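Bench Equipment, Room 2: Gallery

This page records the equipment and fittings of the small bench room at the Mistthorpe workshop. It is kept for people who book bench time and want to know what is there before they arrive. The notes were written by Yannick Gaillard and revised in November 2020, after the benches were rearranged. Room 1 (the saws and the drill press) has its own page, and so does the material store.

The bench room takes 6 people. Power comes down the wall side only, on two circuits, each with its own breaker in the gray cabinet by the door. Machines with a heating element go on the left circuit. Lamps, chargers and hand tools go on the right. Do not run a heater and a vacuum from the same outlet block.

Each machine has a card in the Barta binder with its inventory number, the date of the last electrical check, and a wiring sketch. The binder stays in the room. If a card is missing, the machine is out of service until the card is found or rewritten.

General rules for the benches:

Cables are brought back onto the table at the end of a session. They do not hang over the edge.
Trays are for small parts and offcuts. Liquids go in the lidded cans under the sink.
Labels on the machines are left as delivered. Translations are on the cards.
Nothing is stored on top of a housing.

The control panels in this room do not follow one layout. The Patberg units have their switches on the side, and the older Plosora sealer has a single knob and no lights at all. Learn the stop control of the machine you are using before you learn anything else on it. The induction sheet asks for this first, and you will be asked to point to it.

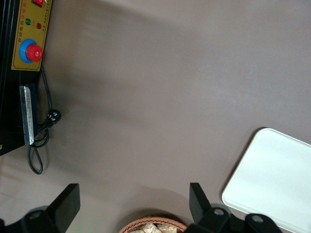

Black housing with yellow control panel. Red rocker switch at the top, green and red indicator lights, emergency stop with a red cap on a blue collar. Power cable and plug on the tabletop; white tray at right.

The start procedure for this bench is short. Check that the emergency stop is released, plug in, then switch on at the rocker. To release a pressed stop, turn the cap in the direction given on the card and let it come up by itself. Do not pull it. If it will not come up, leave the machine unplugged and write it in the log.

The emergency stop is not the normal way to turn a machine off. Use the rocker switch, wait until all motion has ended, then unplug. The stop controls in this room are tested in April each year and the result is entered on the card. A stop that has been used in earnest is tested again before the next session.

The printed text on the panel is in Chinese. The type is small, and the card has it set out larger with an English version beside each line. Two terms in the first translation were wrong and have been corrected in pencil; the pencil version is the one to follow.

Plugs are inspected by the user before each session. Look for bent prongs, a loose collar where the cable enters, and nicks in the jacket within 300 mm of the plug. A damaged cable is replaced whole. Tape repairs are not accepted, including temporary ones.

Trays are washed in warm water with dish soap and dried upright. Solvent clouds the surface. There are 8 in the set, and spares are on the shelf below the binder.

The tabletop is wiped with a damp cloth. Abrasive pads leave bright patches that do not polish out. Use a cutting mat for any knife work and a steel plate under anything hot.

Bookings are made on the sheet in the corridor, up to 2 sessions per person at a time. Faults go in the log with the inventory number, the time, and what the machine was doing. Corrections to this page can be left in the back pocket of the binder.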